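We use cookies to improve your experience. By continuing you accept our cookie policy. Accept | Manage settings

Workplace notes: coat storage on the open floor

The January round of changes at the Risorlow office covers storage for outerwear. Until now, coats have gone over chair backs, which blocks the aisles between desks and puts wet sleeves on the floor. Freestanding racks are now the standard for all open areas. Wall hooks were ruled out on the mezzanine side, where there is little solid wall at a usable height and the shelving takes up most of it.

The rack selected is a black metal column type with two levels of hooks. The upper hooks carry full-length coats and hangers. The lower ring is for bags, scarves and children's jackets. Naveen Pandey, who handles fit-out for the Hasumia and Grodberg floors as well, set the following rules for loading and placement.

Load opposite sides in turn. A column rack has a small base for its height, and three heavy coats on one side will move the center of gravity further than the same three spread out. Bags over 2 kg go on the lower ring only.

Leave 100 cm clear on the side people approach from. Do not place a rack directly under the mezzanine railing, where items set down on the upper level could fall onto it.

Use hangers for tailored coats and anything with a lining. Hook the hanger fully over the curl so it hangs freely. Everything else can go on by its own loop.

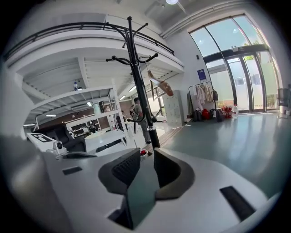
Coat rack near the mezzanine, with a wooden hanger on one of the upper hooks.

Keep the floor around the base clear. Cups, shoes and umbrellas end up there because it looks like spare space, and they are easily kicked when someone reaches for a coat. Drinks belong on a desk or in the kitchen area. Bottles may stay on the open shelving if they are capped.

Hook joints should be checked by hand once a month. If a hook turns under light pressure, tighten it before the rack goes back into use. Wipe the metal with a dry cloth. Solvent cleaners dull the black finish and should not be used.

The storage budget for the year is 4,000, of which 649 has been spent on racks and hangers. The Jaiswal annex is next and will be measured on Wednesday. Requests for an additional rack should give the desk area and the number of regular users.

3 comments | 11 shares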